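3.2 Cell layout and daily upkeep

We describe the cell at more length than is usual in a paper of this kind, and we hope the reader will bear with us. When we began, we looked for a plain account of how other groups keep a two-arm tabletop cell in working order from one week to the next, and we found very little of it in print (most of what we know came from a long and very generous phone call with Suleiman Sani, who ran a similar cell at Fusholm for years and who remembered every loose screw). So what follows is our own practice, written down as it stood in June, with the awkward parts left in.

The Naninier cell has two white arms that share one matte black tabletop. The table has a raised platform in its middle region, and all of the reference work is done there. A green curtain hangs behind the table, and a wide white rail runs along the front edge, made of panels that meet end to end. We chose black for the table early on and have been glad of it ever since, as the printed markers stand out from it so well, although it does show every fingerprint and has to be wiped down before the first run of the morning.

Position is recovered from square black-and-white markers. Four of them are printed together on one sheet of white paper, two by two, and the sheet is laid flat on the table in front of the base of one arm. The blocks that the arms handle carry markers of their own, on more than one face where the shape allows it, so that a block which has been turned or has tipped a little can still be found. Figure 4 gives the general arrangement.
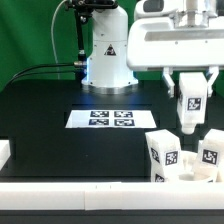
Figure 4. The Naninier cell, with the reference sheet on the table and a marked block held in the gripper, tip down.

The check itself is simple enough, and a new student can usually be trusted with it by the second day. The operator lays out the reference sheet, brings a block with a tapered tip over the table, and compares the position reported by the arm with the one computed from the markers. We accept a difference of up to 2 mm. Anything larger means the sheet is replaced first and the check repeated, and only then do we start to suspect the arm - a habit we owe to Getsemaní Solís, who lost the better part of a week recalibrating a perfectly healthy joint when the real trouble was a curled corner of paper. Sheets are printed on ordinary stock and thrown away after 80 checks, or sooner if they have picked up a crease.

Cables took more of our attention than we had planned for. In the first version they lay across the table, and the arm would brush against them on long reaches. Apolinar Tapia rerouted them so that the black bundle leaves the pole beside the arm base and goes off over the back edge of the table, and we have had no snags since then. The clamps on the pole are tightened by hand every Monday. The gripper fingers are wiped with a dry cloth at the same time and looked over for wear at the tips, and the jaws are opened and closed a few times without a load while somebody listens. It sounds old-fashioned, we know, but a dry bearing was caught in just this way.

Every 200 hours of running time we do a longer service, which takes most of an afternoon. The mounting bolts are checked with a torque wrench, the arms are sent to their home positions and back, and the full set of marked blocks is measured again by hand - a patient job, and we are grateful to Mwende Shemweta for taking it on so often and so cheerfully. Blocks with a scuffed marker get a new one, and their entry in the model file is updated the same day. Service notes go into a paper notebook kept with the cell, and they are copied into the shared log afterward.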